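Play kitchen food: is any of it worth paying for?

Forum > Toys and Play > Pretend Play
Thread started October 2022

pinwheel_dad
I'm going to say it. The play food market is a racket. My daughter is getting a kitchen corner for her birthday and I've spent two evenings reading listings that all say "realistic" and "built to last" over the same shiny carrot. The Hirden set is the one everybody recommends and I can't see what the extra money buys. A box of fake groceries costs more than a week of vegetables. Has anyone owned the Hirden stuff for more than a month? I don't want to hear from people who opened it yesterday.

marlow77
We've had Hirden for going on three years. It's fine. The paint has come off the bread and the tomato. The bag it came in ripped the first winter. Would I buy it again? Probably from a yard sale.

pinwheel_dad
"Fine" is what I was afraid of.

teacup_riot
Skip the sets. Every set has four things the kid loves and a pile of filler. In ours the filler was slices of something that might be salami. Buy single pieces and put the rest of the money into a real pan. My two ignored every plastic pot we ever had and went straight for the cupboard with the metal ones.

Consuelo Alvarado
I'll second the real pan. I've been buying for a preschool room since before most of these brands existed, and the toy pots are the first thing to go in the trash. The handles snap where they join. A small stainless saucepan from the thrift store costs 2 dollars and will outlive the building. We also use plain white bowls, grown-up shape, nothing printed on them. Kids can decide for themselves what's for dinner.

pinwheel_dad
Doesn't a steel pan make an unholy racket on a hard floor?

Consuelo Alvarado
Yes. Put down a rug.

hollis_b
I was on the fence about mixing real cookware with toy food. I figured it would look silly, or that the kids would notice the food was fake and lose interest. I don't think that anymore. A toy eggplant in a steel saucepan looks about as much like dinner as anything in a catalog kitchen, and the purple shows up nicely against the metal.

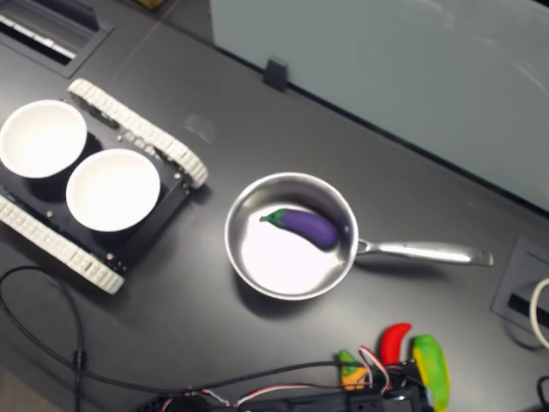 teacup_riot thinks the eggplant is the most overrated vegetable in the whole toy business. What child asks for eggplant? Mine have never eaten one. They use theirs as a telephone. Give me a potato any day, it can be a potato or a rock or an egg and it doesn't have a stem to chew off.

hollis_b
Mine fight over the eggplant. It's the shape. It fits in a pan properly and you can stir around it.

marlow77
I'm with hollis on this one. Also the ugly vegetables last longer because they don't get sucked on. Our strawberry is a disgrace.

grayling
Can we talk about what is "realistic" supposed to mean? The Idgate food is advertised as life size. Their chicken leg is the size of my thumb. I wrote to them and got a reply saying sizes are "scaled for small hands." So, not life size. I returned it and paid the postage myself, like a fool.

pinwheel_dad
This is exactly the stuff I wanted to know. Idgate is off the list.

oddsocks_mel
I have to disagree a little! We have the Idgate fruit (only the fruit, I can't speak for the chicken) and the sizes are good, the banana is a proper banana and the colors haven't faded even though the basket sits right in the sun. My son has dragged it all over the house for a year - bath included, which the label says not to do - and I still think it was money well spent. Maybe they changed factories?

grayling
Maybe. Or maybe fruit is easy. Was yours the old box or the new one?

oddsocks_mel
Old box, I think. It had a green lid.

grayling
Old box. There you go.

teacup_riot
Has anyone tried Guketden? The listing says 465 reviews and nearly all five stars, and I don't believe a single one. Half of them say "my grandson is very happy with product."

marlow77
Read the three-star ones. Those are the only honest people left. On Guketden they mostly say it smells.

Consuelo Alvarado
It does smell. We aired ours out by a window for a week and it still smelled in January. The corn was nice, though.

pinwheel_dad
So for a kid of four, what would you get? Say I have the shelf already and no food or pans at all.

Consuelo Alvarado
A saucepan with a lid. Bowls that stack. A wooden spoon out of your own drawer. Then a handful of vegetables, different shapes, and wait and see. You can add later. You can't take anything away once they've seen it.

hollis_b
Check the pan handle before you buy. The long ones stick out past the edge of a low shelf and catch people in the leg. Ask my husband. We hang ours up by the hole in the end and that took care of it.

grayling
And check it for sharp edges. A rolled rim is what you want on any pan a little kid will be carrying around. Some of the cheap camping ones have an edge like a can lid.

oddsocks_mel
What about the bowls, are people using real china?? I would not dare.

Consuelo Alvarado
No. Plastic, from the grocery store. Matte ones if you can find them, the shiny kind look scratched in a month.

teacup_riot
I'd still rather have wood than plastic food but I know that's a separate fight.

marlow77
Please not the wood fight again.

grayling
Wood chips. Plastic cracks. Felt gets disgusting. Pick one.

hollis_b
Felt can be washed.

grayling
Have you washed it?

hollis_b
No.

pinwheel_dad
OK. I went to the thrift store at lunch. One small steel saucepan, one lid that nearly fits, and a bag of loose play food with no brand on any of it. I still think the new sets are overpriced and I'm not convinced she'll care about any of this past the first weekend. There's a Cao set at the store by my work that I may look at for the vegetables, so if anyone has had bad luck with that one, tell me before tomorrow.

marlow77
Never seen Cao in person. Squeeze the tomato before you pay. If the seam opens, walk away.

grayling
What's in the bag?

pinwheel_dad
Mostly bread. And one salami, teacup, if you need a spare.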